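Küche und Spüle – häufige Fragen

Stand: Januar. Wird ergänzt, wenn was fehlt. Fragen an Magdalini Moschos (Hausbetreuung Cadside, Apartment 34 bis 60) oder Zettel in den Kasten neben dem Aufzug.

Wohin mit dem nassen Geschirr?
Aufs Abtropfgitter. Kommt über das linke Becken, Stäbe von links nach rechts, Endleiste an den Steg in der Mitte. Teller gehen auch, aber nur kleine. Große bitte gleich abtrocknen.

Warum links und nicht rechts?
Rechts wird gespült. Wer das Gitter rechts hinlegt, kommt nicht mehr an den Abfluss. Linkshänder dürfen tauschen, danach bitte zurück.

Wie stelle ich Becher richtig ab?
Öffnung nach unten, leicht schräg, dann läuft das Wasser raus. Nicht stapeln. Die hellgrauen Kunststoffbecher sind leicht und rutschen gern zwischen die Stäbe, also lieber quer legen und erst dann kippen. Gläser nur an den Rand.

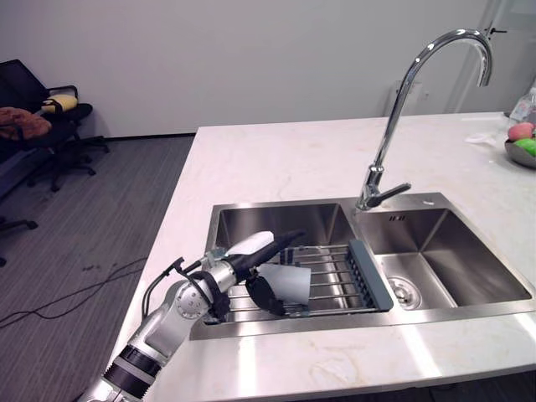 Darf das Gitter in die Spülmaschine?
Nein. Die Kunststoffleiste verzieht sich, ist schon zweimal passiert. Handwarmes Wasser, Spülmittel, Bürste. Zwischen den Stäben sammelt sich Kalk, da hilft Zitronensäure. 10 Minuten einwirken lassen, abspülen, fertig.

Heiße Pfanne in die Spüle?
Edelstahl hält das aus, das Gitter nicht unbedingt. Pfanne erst auf dem Herd abkühlen lassen. Auf keinen Fall auf die Arbeitsplatte! Untersetzer liegen in der Schublade unterm Herd.

Womit die Arbeitsplatte abwischen?
Feuchtes Tuch, milde Seife. Kein Essig, keine Zitronensäure (auch nicht die vom Gitter, bitte aufpassen beim Entkalken), kein Scheuerpulver. Rotwein und Kaffee sofort wegwischen. Bei älteren Flecken nicht selber rumprobieren, Andor Veres hat was dafür.

Und die Spüle selbst?
Weicher Schwamm, immer in Schliffrichtung. Stahlwolle macht Kratzer, die gehen nicht mehr raus. Wasserflecken mit einem Mikrofasertuch nachreiben. Den Überlauf hinten im rechten Becken ab und zu mit einer alten Zahnbürste durchputzen – da setzt sich sonst Schmodder fest und es richt.

Wasser läuft schlecht ab, was tun?
Sieb rausnehmen, ausleeren, wieder rein. Meistens war es das. Wenn nicht: eine Kanne warmes Wasser mit Spülmittel nachgießen. Keinen Rohrreiniger aus der Flasche. Hilft alles nichts, Durchwahl 2344, zwischen 8 und 16 Uhr.

Der Wasserhahn tropft.
Hebel ganz zudrehen, nicht mit Gewalt. Tropft er weiter, Schüssel drunter und melden. Dichtungen haben wir da, dauert nicht lang.

Gibt es Ersatz für kaputte Becher?
Ja, liegen im Vorratsschrank im Flur. Einfach nehmen und auf der Liste eintragen. Kostet nichts. Becher mit Rissen bitte in den Restmüll und nich zurück in den Schrank.

Abtrocknen oder stehen lassen?
Über Nacht darf stehen bleiben. Am Morgen wegräumen, die anderen brauchen das Becken auch. Geschirrtücher hängen innen an der Tür, gewechselt wird einmal die Woche.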